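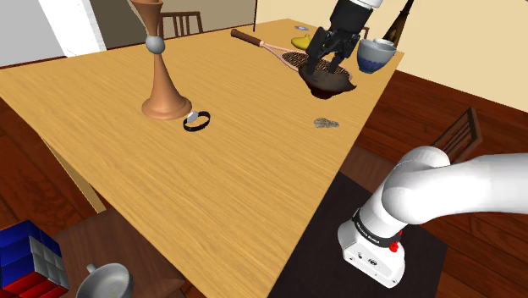
Darlene Hiebert told us after the July workshop that she had moved her whole build queue to the cloud during the lunch break, and that she would not go back. Comments like hers made this part of the study a real pleasure to write up!

4.2 Moving jobs to Wostalen

We asked 200 developers in Judport to move one working service each onto the Wostalen platform, with no help beyond the public guide. Most got there on the first day – far better than we had hoped.

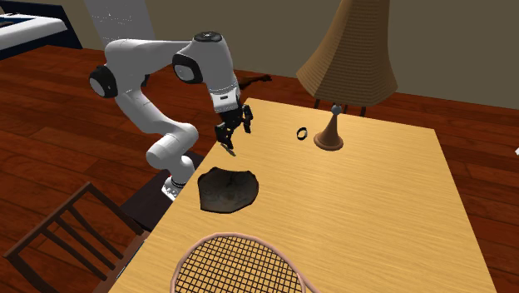 Figure 3. White arm with black gripper over a light wooden table, simulated view.

The queue settings caused the most trouble. With the default limit of 500 jobs, short tasks sat behind long ones, and people blamed their own code. Raising the limit to 600 helped a little.

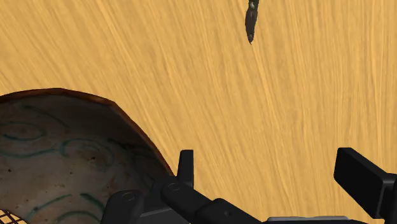 Splitting the queue in two helped much more, and we were thrilled to see how quickly people picked up the idea. Llanos and Correa saw the same pattern on Flatonel, with smaller teams.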